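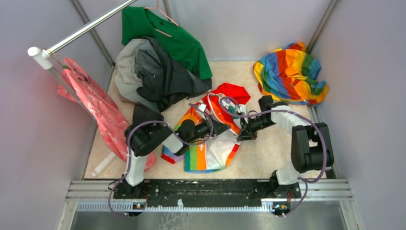

Folding striped and printed tops so the stripes line up

Flundora Home Forum > Laundry and Storage
41 replies, 1,738 views

bivora_k
I've got a pile to get through and most of it is fine. Plain t-shirts go on hangers, green one's done already. The rainbow striped thing is what beats me. Stripes go straight along the bottom and then the top half is white with orange and red panels, plus cords, and it twists every time I pick it up. Do you fold along the stripes or across them?

Nnamdi Onyeka
Along. Lay it face down, pull the bottom edge flat first and work upwards. Tuck the cords inside before you bring the sides in.

Olatunji
Disagree. If you start at the bottom you just push all the twist up to the top. Hold it by the top, give it a shake, then lay it down. Cords last.

Nnamdi Onyeka
Shaking works for cotton. Anything slippery goes straight back to how it was.

bivora_k
Not sure what it's made of, the label has gone. Bit thinner than a t-shirt.

Adebayo Jibrin
Why fold it at all? You've got hangers. I hang everything with a print or stripes and only fold the greys and dark stuff. My rail takes the lot.

bivora_k
Short of hangers. The pink plastic ones came in a small pack and I've been putting off buying more.

Olatunji
Hanging is fine for shirts. Cords catch on everything else on the rail though, I gave up on it in January.

marrow_and_peas
I roll mine. Sides in, roll from the bottom, done. Takes less room in the drawer too.

Adebayo Jibrin
Rolled tops come out creased across the front – I'd sooner iron once than every time.

marrow_and_peas
Mine don't. Depends how tight you roll.

bivora_k
Tried it Nnamdi's way and the bottom half is good. Top still bunches where the red bit is. Will have a go at shaking it out tonight. There's another one with diagonal stripes to do after that, so any tips for diagonals welcome.

Nnamdi Onyeka
Ignore the stripes on that one and go by the seams.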